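4.2 設備投資に対する即時償却の拡大とその帰着

州法人所得税における即時償却の扱いは、連邦税法への適合の範囲をどこに置くかによって大きく異なる。連邦の規定に自動的に追随する州では、機械設備の取得費が初年度に全額控除され、課税ベースは投資の多い年に縮小する。一方、適合の時点を固定している州では、連邦とは別の償却表が必要となり、納税者は同一の資産について二つの帳簿価額を管理しなければならない。本節では、後者から前者へ移行したZelham郡とUndley郡を対象に、移行が設備投資と税収に与えた影響を検討する。

分析に用いた標本は、両郡に事業所を持つ448社の申告書から作成した。対象資産は耐用年数20年以下の有形動産とし、建物および土地は除いた。申告書には資産の種類を示す区分が付されているが、その精度は事業者によって差があり、「その他機械装置」に一括して計上された例も多い。このため、推計では区分別の効果を求めず、取得費の合計を被説明変数とした。研究用と製造用の別についても申告書からは判別できないため、両者を合算している。 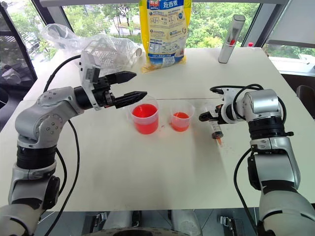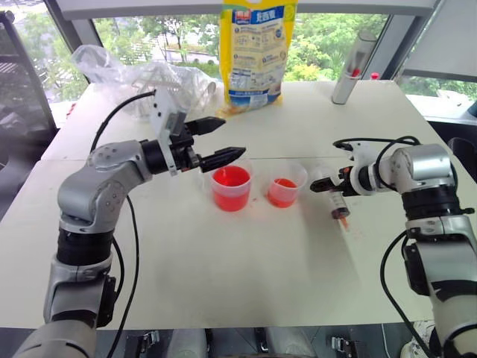
図3 卓上のロボットアームと計量カップ(2枚とも同じ場所で撮影)

推計式は、企業固定効果と年固定効果を含む標準的な差の差モデルである。処置群は移行後に即時償却を選択できた企業、対照群は隣接するRathore郡の企業とした。Rathore郡は分析期間を通じて従来の償却表を維持しており、産業構成も処置群の二郡に近い。ただし、Rathore郡では期間の途中で事業用動産に対する財産税の免税点が引き上げられた。小規模な企業ではこの変更が投資を押し上げた可能性があり、その場合、推計された効果は過小となる。免税点の前後にある企業を除いた推計も行ったが、係数の符号と有意性は変わらなかった。

移行後の設備取得費は、処置群で対照群に比べて9%増加した。効果は移行の翌年に最も大きく、その後は縮小している。これは、控除の前倒しを見込んだ企業が更新時期を早めたことと整合的であり、長期の資本ストックがどの程度増えたかは、この結果だけからは判断できない。企業規模別にみると、従業員120人以上の企業では係数が小さく、統計的にも有意ではなかった。大企業は複数の州で所得を配分しており、一州の償却規定が投資の限界費用に及ぼす影響が限られるためと考えられる。

税収への影響については、初年度の減収と後年度の増収を区別する必要がある。即時償却は控除の総額を変えず、その時期を早めるにすぎない。したがって、単年度の予算書に現れる減収額は、制度の恒久的な費用を過大に示す。Zindside財政モデルを用いた試算では、投資額が一定の率で伸びると仮定した場合、移行に伴う減収は初年度に集中し、六年目には当初の四分の一を下回った。なお、この試算は金利を固定しており、州債の発行で減収を補う場合の利払いを含んでいない。

欠損企業の扱いも論点となる。初年度の控除が所得を上回る企業では、超過分は繰越欠損金となり、実際の節税は将来に持ち越される。標本のうち2058件の企業・年観測値を用いて、前年に欠損を計上した企業を分けて推計したところ、これらの企業では投資の増加が確認されなかった。Undley郡の企業には設立から間もないものが多く含まれ、郡別の係数がZelham郡より小さいことの一因とみられる。繰越控除に所得の一定割合という上限を設けている場合、即時償却の効果はさらに弱まる。

以上の推計は法人所得税の納税者に限られ、パススルー事業体を含まない。個人所得税を通じて課税される事業者については、申告書の様式が異なり、資産の取得費を同じ定義で集計することができなかった。この点は次節で、個人申告の集計表を用いて補足的に扱う。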